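Putting the Groceries Away: Tips for You, and a Few for the Machines

Posted 1/28/19 in Kitchen & Pantry

I get asked all the time whether it's worth waiting for a robot to do the boring stuff. You know, unloading bags, sorting the pantry, matching socks. My answer is still no, go ahead and buy the shelf bins! But I've been reading everything I can find on the subject (my sister calls it my winter hobby) and I've picked up some good habits along the way, so let's talk groceries.

Tip 1. Empty the bag before you sort. Get everything out on the table where you can see it, with a little space between things. I used to pull items out one at a time and walk each one to the cupboard, and I must have put in 2,000 extra steps a week. Machines like a spread-out table too. A pile is much harder for them than a row.

Tip 2. Group by how it holds up, not by what it is. Boxes and tubs can stand at the back. Spaghetti goes flat or in a tall jar. Soft packets and tubes roll, slide and vanish, so give them a basket of their own. An old laundry basket is great on shopping day, when you want one big place to drop things.

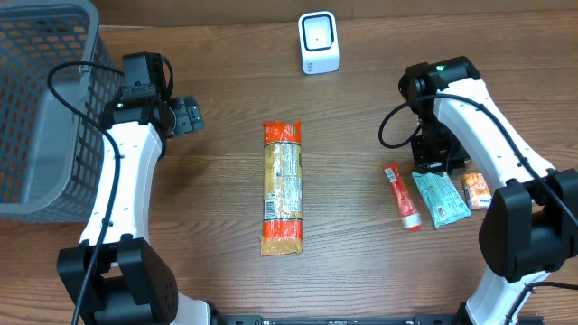
A long bag of spaghetti, a tube, a crinkly little packet: three completely different grips, and you and I switch between them while talking on the phone. Two arms do help, the same as for us, with one to steady and one to lift.

Awuor Laizer wrote in to say I'm being too gentle. Her feeling is that picking things up is the easy half, and she'll be impressed when a machine knows the open rice goes in front of the new rice and that nobody in the house will eat the lentils unless they're at eye level.

Fair point, Awuor! Which brings me to...

Tip 3. Label the shelf edge as well as the jar. Then anyone can put things back (kids, guests, a robot someday). I did my whole pantry with 80 paper labels from Stakari and a pencil, and I've only had to redo 11 of them.

Tip 4. Clip soft packets shut and stand them up like file folders. Clothespins work fine.

So can a machine put your shopping away yet? Slowly, on a good day, with someone nearby, is my guess. I'd still start with the clothespins.

Next up: the freezer drawer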